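4. The open day as a test setting

4.1 Set-up and task

The demonstration was held at the Rinov site on June 26, 2025, as part of the Vuvumov open day. We had two aims. One was plain outreach. The other, and the one this section deals with, was to see if a short tabletop task could be run over and over in front of visitors without the running of it being taken over by the explaining of it. Earlier trials (Section 3) were all done behind a closed door, with one operator and no talk.

The task was kept small on purpose. Coloured wooden cubes, a white table, one arm, a square target marked in black. The robot picks a cube and places it at the target; a visitor may name the colour. No sorting by size, no stacking. Stacking was in the first plan and was dropped after the dry run, mostly for reasons of time.

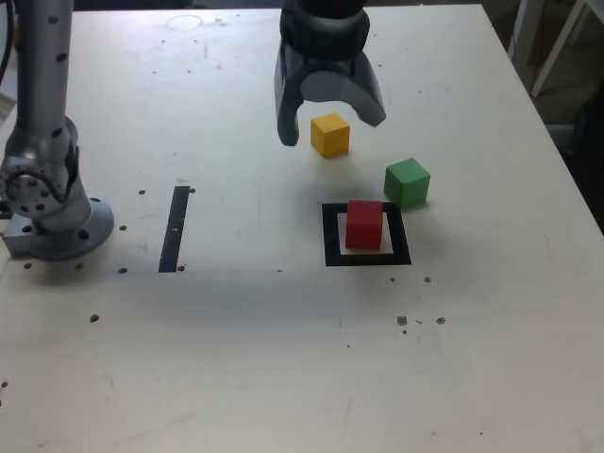 Each session began with the same spoken introduction, read from a card. Visitors then stood behind a line on the floor and could ask for a colour when the operator nodded. We had meant to alternate between asked-for picks and scripted ones, so as to compare the two, but the order slipped in the second half of the morning and we do not report that comparison. Requests were logged by hand on the Cestow sheet – the tablet version was not ready. Sessions ran for six minutes, with groups of up to 53 people coming through in the busiest hour, far more than the room plan had allowed for. Later groups were split in two at the door.

4.2 What visitors asked for

Most questions were about speed. Why so slow, could it go faster, was it slow because of us. The speed limit had been set low for the whole day and was left there. A second large set of questions was about the fingers: would they crush something soft, do they "feel" the cube, what happens with a round thing. The operators' answers to these differed quite a lot, wich we only noticed when reading the notes back. A shared answer sheet would have helped and is planned for the October visit.

Younger visitors tended to ask for a colour and then change there mind while the arm was moving. The script had no way to take a new request mid-pick, so the operator had to say so each time. Small point, but it ate into the session and we would build in a cancel step next time.

4.3 Grasp position

Brinkmann-style grasp notes (approach, contact, hold, release) were kept for the scripted picks only. Contact is the stage we care about most here. With curved fingers and a flat-sided cube, the block need not sit square in the grip, and a slight tilt at the hold stage changes how it meets the table on release. From the front of the table this is hard to judge. A close view from the gripper side gives more to go on, and several visitors asked to see one.

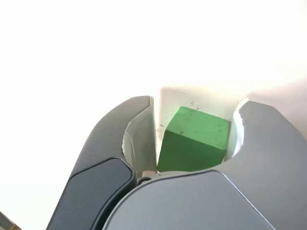

Figure 2. Green cube held between the two gripper fingers, slightly tilted.

Tilt was noted as none, slight or marked, by eye, by one person. We make no claim about its size. A second rater would be needed for that, also a fixed viewing angle. Placement was judged separately, against the black border of the target: inside, over the border, or outside. A cube over the border was still counted as placed for the purposes of the demonstration, and visitors seemed happy with this, though it is looser than the rule used in Section 3 and the two sets of results should not be pooled.

Lighting was the other open matter. The room blinds could not be fully closed with the public present, so light on the table changed through the day. No record of it was kept. For October we will log blind position at the start of each session and re-check the colour settings over the lunch break.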